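Bags of kindness at the Tismont Hall sorting table

If you have walked past Tismont Hall lately and wondered why the lights are on so late, the answer is a very large heap of donations and a cheerful group of neighbours who have given up their evenings to sort through it all. The Getska clothing and linen collection has brought in 159 bags so far, which is far more than anybody dared hope for when the first leaflets went through the doors!
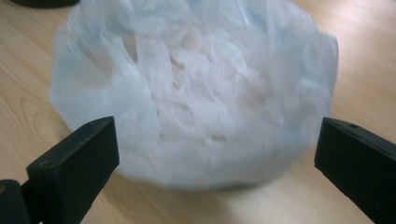 A well-filled bag on the sorting table.

Everything that comes in gets opened, looked over and packed again according to where it will go next, and the thin white bags are used all the way through so that people can get an idea of what is inside before they untie anything (a small thing, but it does save a good deal of rummaging). Tahmineh Babaei, who drew up the rota, has become rather particular about how the bags are closed. "Give the neck a good long twist and keep hold of it," she tells every newcomer, "and then you won't be chasing socks down the stairs."
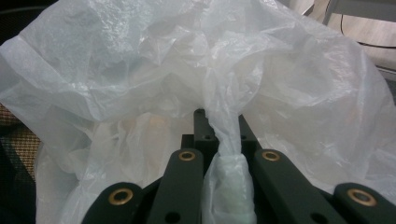 TISMONT, May 2025

The first 26 households on the list will have their parcels delivered by Henrique Aguiar, who has kindly offered his van and, we are told, his own flask of coffee. Bedding goes out first, then children's clothes, and whatever is left will be kept for the second round in August.

The sorting table itself came from the old Najafi bakery on Fanonum Road, and a lovely pale thing it is, with a sweeping grain and a bit of a shine to it when the light falls across the top.
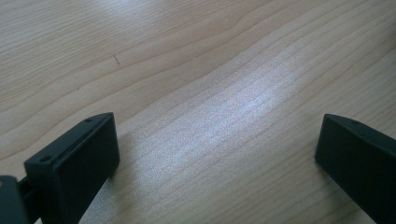 It was carried over by hand on the morning the collection opened, up 2 flights of stairs and round a very awkward corner, and it will stay at the hall once the last of the parcels has gone. Donations are still welcome at the side door until the end of the month, and clean towels are especially wanted.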